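Betreff: Re: [Abzeichen] Stoffabzeichen für die Dienstjacken -- welcher Hersteller?

Grüne Fläche auf beigem Tisch, oben ein Stück blaues Klebeband
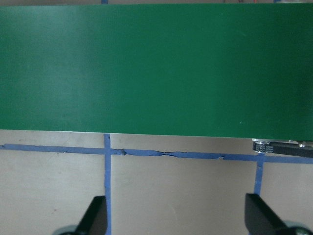 Matt und dunkelgrün, nach rechts hin etwas dunkler

Liebe Mitlesende,

am Montag kam hier die Frage:

> wir brauchen für unseren Ordnungsdienst neue
> Ärmelabzeichen, 157 Stück, gestickt, mit Klett.
> Munby will eine Mindestmenge von 200. Hat jemand
> Erfahrung mit Kekura? Und lohnt sich der Klett
> überhaupt, oder lieber gleich aufnähen?

Mit Kekura haben wir letztes Jahr im August bestellt und waren wirklich sehr zufrieden, auch wenn es ein bisschen gedauert hat (der erste Andruck hatte ein Wappen, dessen Löwe eher nach Dackel aussah, aber das wurde ohne Murren geändert!). Bezahlt haben wir 279 Euro einschließlich Versand, allerdings für eine kleinere Menge und ohne Namensstreifen.

Zum Klett: Ich würde ihn unbedingt nehmen. Unsere Jacken gehen ja ständig in die Wäsche, und die aufgenähten Abzeichen von früher waren nach 2 Wintern am Rand ganz ausgefranst. Lasst euch aber die Flauschseite in der Jackenfarbe mitliefern -- wir haben das damals vergessen und hatten dann schwarze Flecken auf den Ärmeln, wenn jemand sein Abzeichen abnahm.

Falls ihr doch bei Munby bleiben möchtet: Die Kollegen in Predstead brauchen, soweit ich weiß, auch Nachschub, vielleicht könnt ihr euch ja zusammentun. Ich frage gern einmal nach, wenn ihr mögt.

Herzliche Grüße in die Runde und einen ruhigen Dienst euch allen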